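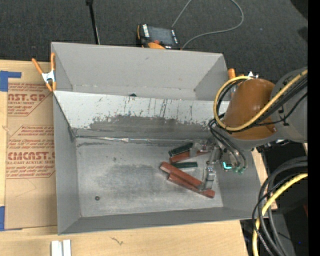
When the founder does not want to leave the room

20/04/2021

In February I finished two years as head of operations at Komley, and I want to write down some things about handover before I forget them. English is my third language, so please be patient with my sentences.

Komley makes scheduling software for small clinics. When I came, the founder still approved everything: new hires, discounts, even the text of the invoice reminder. I had the title and a nice contract, but people walked past my desk to ask him. I was angry about this for maybe five months, and I think now that I was angry at the wrong person. We had never agreed which decisions were mine.

What helped was a very boring exercise. I went through old emails and made a list of every decision he had made in one quarter. It had 211 lines. We sat down with it and put a letter next to each line – his, mine, or both. Most of the arguments were about the "both" lines. He wanted many of them and I wanted almost none.

The hardest was the contract with Hämmerli, our biggest customer at that time. He had signed them himself and he liked the calls. I asked to take over the renewal and he said yes, then he called them anyway the same evening. I told him that it made me look like an assistant. He was quiet for two days and after this he stopped.

A friend who works at Jiseo told me they do it differently: the founder moved to the Dristuvville office and the operations head stayed in the main one. Distance did the work for them. I am not sure I would like it. I learned a lot from hearing him on the phone through the wall.

If you start in such a role, ask for the list in your first month. Mine came too late, and I lost one good team leader because she had two bosses who answered her differently.

Next time I want to write about budgets, and why I now send ours out in March.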